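Simulation rules, or the lack of them

I spent a good part of June reading the Standach guidelines on simulated testing for two-armed robots. They run to 332 pages. The word "randomize" appears on nearly every one of them, and I came away less convinced than when I started.

The idea is sound enough. You build a fake room, put a fake robot in it, change the walls and the lighting and the clutter, and if the arm still does its job then you trust it a bit more in a real room. Fine. My trouble is with what counts as a change. Under the current wording, swapping the wallpaper earns you the same credit as moving the furniture.

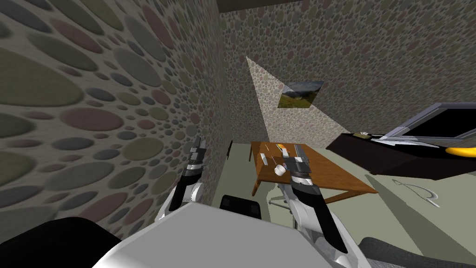

I don't think those are the same thing at all. A wall covered in pebbles is hard on the cameras, I'll give it that. It does nothing to the reach of the arm or the height of the table. Simwood's published test plan lists 40 room variants, and when I went through them 11 differed only in wall and floor texture. They pass the rule as written – and I can't blame Simwood for that, they did what the page asked.

Then there is the clutter. The guidelines want "household objects in plausible positions," and they never say who decides what is plausible. I have seen plans where every mug stands upright, handle out, like a shop window. My own kitchen has never looked like that. Cups fall over. Discs get left out of their cases. A test that leaves this out is testing a showroom.

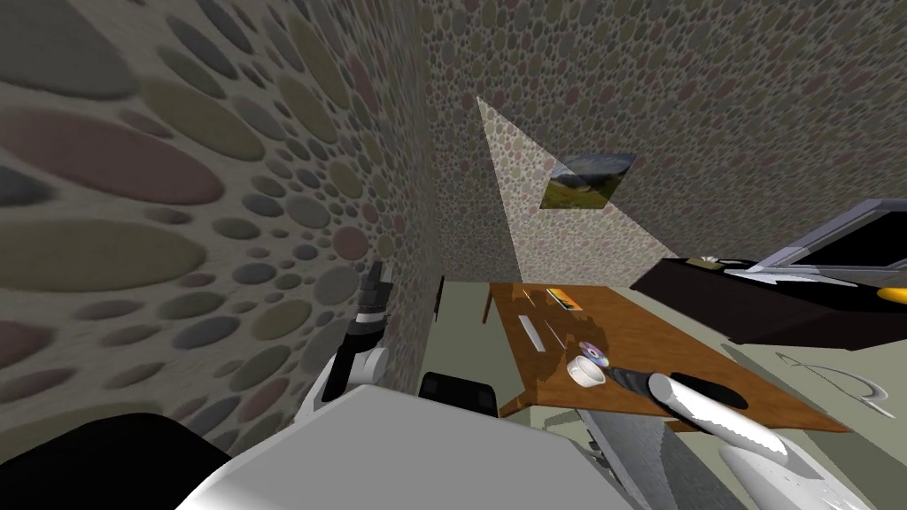

*White cup on its side, compact disc just behind it, right gripper close to both.*

What I'd like to see is a plain rule: a fixed share of runs must begin with something tipped, overlapping or half out of reach, and the share gets printed next to the success rate. Tevik already prints something close to this in its test notes. It makes their numbers look worse than everyone else's, which tells you how much I'd trust everyone else's.

The section on the idle arm annoyed me even more. It gets 5 lines. Most tabletop jobs need one hand, so the other one has to be parked somewhere, and all the guidelines ask is that it be "clear of the work area." Clear by how much? Measured from the elbow or from the fingertips? And does a wall count, or only the things on the table?

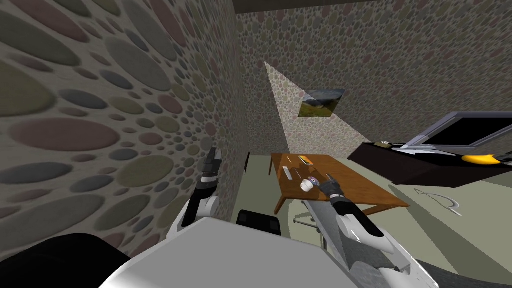

*Right gripper low over the tabletop, left gripper up near the wall.*

I would score contact with the room the same way as contact with the objects. If an arm scrapes the plaster while the other one picks up a cup perfectly, that run is a fail in my book. Under the Bondarchuk checklist, the one most small labs seem to copy, it's a pass with a comment. I have read a lot of those comments. They say "minor contact" and nothing else.

And please, somebody write down what "done" means. Is it done when the fingers close, when the object leaves the table, or when it has been set down again where it was supposed to go? Three labs can run the same task and report three different things under one heading.

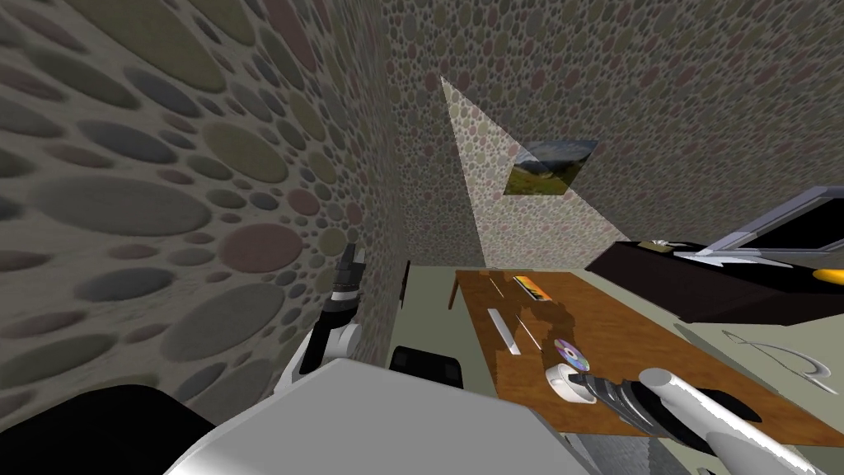 A flat, thin object makes this worse. You can get the fingers right beside it and still be a long way from holding it, and a generous scorer will call that an approach, log it as partial credit and fold the partial credit into the total. I'd ban partial credit from the headline figure. Put it in a table further down for the people who want it.

The comment period on the next Standach draft is still open and I've sent in the wall texture point and the one about parking the arm. I expect a polite form letter. If you run these tests yourself and think I'm being unfair to the checklist people, write to me, but send your failed runs along with the good ones.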